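Praltgate Museum Learning Pages
How Does a Marker Work?

A marker looks simple from the outside. Inside the barrel is a soft stick made of many thin fibers, packed closely together. This stick is called the reservoir, and it holds the ink like a sponge holds water.

The tip, or nib, is made of fibers too. It touches the reservoir at one end and the paper at the other. Ink creeps along the tiny gaps between the fibers. Scientists call this capillary action.
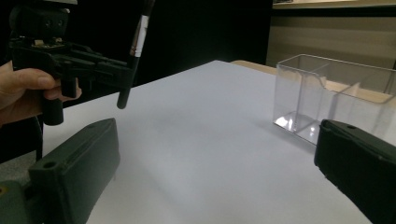 Ink has 2 main parts. One is the color. The other is a liquid that carries the color to the page and then dries into the air. In washable markers the liquid is mostly water. Permanent markers often use alcohol, which dries quickly.

Try it yourself: stand a strip of paper towel in a cup with a little water. Watch how high the water climbs in 6 minutes - it is moving in the same way that ink does.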